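Wooden blocks at the table: notes for my talk
Mumville, Nov 26, 2024

Slide 1. Say good morning, thank Devendra Awasthi for the invitation. Speak slowly.

Slide 2. Why plain wood. In August we bought 392 blocks for the play room in Clenell. Most have no paint. Children look at the shape first, and the color comes later. Ask the audience: who still has blocks at home? Wait for hands.

Slide 3. Start with few pieces. I put a small group in the middle of the table and leave the others scattered near the front edge. One block with a blue top among the plain ones is enough color. Do not make rows before the children come. Let them turn the pieces by themselves.

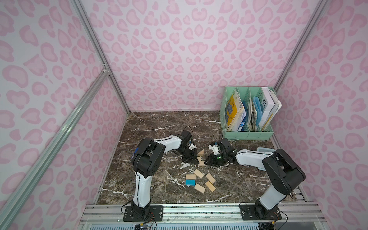 Slide 4. Putting away. We use 2 boxes, one for rectangles and one for wedges. Mention that Hrvoje made the lids. If there is time, tell the story of the lost wedge. Then questions, ten minutes.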